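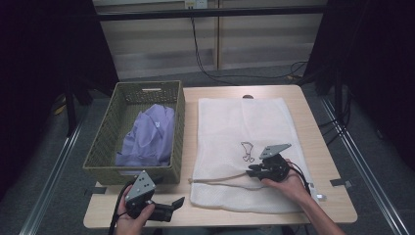
Sunday, late evening

Home with sore feet and a paper bag of leaflets I shall probably never read, but I did want to get this down before bed. Willy Jansen had been on at me since January to come to the open day at Vamgate, and I kept finding reasons not to, mostly the bus. Well, today I went, and I'm so glad I did.

It took two buses in the end, the second one going all round the houses, and I got there in time for the tea (weak) and missed the welcome speech (long, by Willy's account). The building is a plain sort of place behind the tile warehouse. I'd expected something grander, with glass. Inside it smelled of carpet and new paint, and there were almost 200 people milling about, a good many of them children who knew far more than I did.

The part I liked best was the laundry. Of all things! I do enough of it at home, and there I was standing happily through someone else's. They have people do the job with a gripper in each hand, black ones with jaws, and a cable trailing from each, so that a robot can later learn from the way it's done. There was a green woven basket with a purple garment all bunched up in it and a white mesh bag laid out flat next to it, the kind I use for tights, with a drawstring. I had never thought about how much there is to putting a thing in a net bag. You find the opening, you hold it, you feed the cloth in, you catch the bit that slips out again, and all that with two stiff fingers where your hand ought to be.

A young woman at the door told me they want 2000 goes at it before they're satisfied. I said I must have done that many since I was married and still lose socks, and she laughed very kindly. She let me try a spare pair of grippers on a tea towel at the side table. I was hopeless! I pinched it, dropped it, pinched it again and got it folded into something like a cabbage. A boy of nine or so went after me and did it beautifully, of course.

Afterwards we sat through a talk by a man from Musiteo, who went rather fast and used the word "pipeline" until I stopped hearing it. Willy took notes. I ate a shortbread and looked at the ceiling tiles. There was a question at the back about whether it would ever manage a fitted sheet and the whole room perked up, but he only said they were working on it, so I shan't hold my breath.

Willy drove me home, bless him, and we argued pleasantly all the way about whether either of us would have one in the house. He would tomorrow. I'd want it to knock first.

Must ring Amegashie about the boiler in the morning. And the purple cardigan still needs washing, by hand, I suppose, as ever.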